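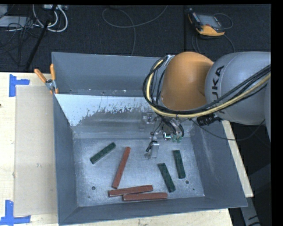
Section 5. Setting up the window display kit

Before you begin

The Bruteck display kit is meant to be put up by two people in one evening, after the shop has closed. It can be done by one person, and the person will get it done, but they will not be pleasant company the next day. Clear the window completely first. This includes the dead wasps.

You will need a stepladder, a tape measure, a soft cloth, the hex key from the small bag taped under the lid, and a second hex key for when the first one rolls under the radiator.

Fitting the rails

1. Measure the inside width of the window at the top and again at the bottom. In older shops the two figures will differ. Use the smaller.

2. Slide the upper rail out to the width you measured and tighten the locking screw until it stops. Do not give it one more turn for luck.

3. Fit the lower rail in the same way, then hang a weighted string from the upper rail to check that one sits directly over the other.

4. Clip the uprights in place, leaving at least 20 cm between them. The Condale window is narrower than the others in the range and takes three uprights only. A fourth will go in if you push. Please don't.

Note: If your shop came with Wuldale rails from the old fit-out, you can keep them, but the clips are handed. Left clips have a notch. Right clips have no notch and look exactly like left clips seen from behind.

Hanging the shelves

5. Start at the bottom. Hook the back of the shelf on to the uprights and lower the front until you hear it click.

6. Press down on the front edge with your palm. If it rocks, unhook it and try again. Folding up a price ticket and wedging it underneath is a fine old trade custom, and customers can see it from the bus stop.

7. Leave the top shelf until the lights are in.

Caution: No shelf should carry more than 5 kg. A cast-iron casserole with its lid on is likely to be over this. Two of them certainly are, whatever the supplier's rep told you.

Lights

8. Switch off at the wall before plugging the light strip into the transformer.

9. Point the lamps at the goods. Go outside and look. Most new displays light up the ceiling very handsomely.

10. Set the timer. It arrives set to switch off at 2 in the morning, for the benefit of foxes.

Dressing the window

Head office supplies a plan each season. Treat it as a starting point. Lies Peeters, who drew most of them, has asked us to say that the plan shows a window with nobody's coat in it.

11. Put the largest item slightly off centre and build out from there.

12. Keep one thing in the window that could only have come from your street. The Kuusisto branch used a retired bread scale all through January and was asked to sell it every week.

13. Price everything, with tickets facing the glass.

Spare parts

Clips, screws and end caps are listed under part 104 in the stores catalogue. Send orders to Damián Cuevas, with the window width and the number of uprights. "The usual" is not a part number.

Section revised Aug 10, 2022. Corrections to Soledad Ayala.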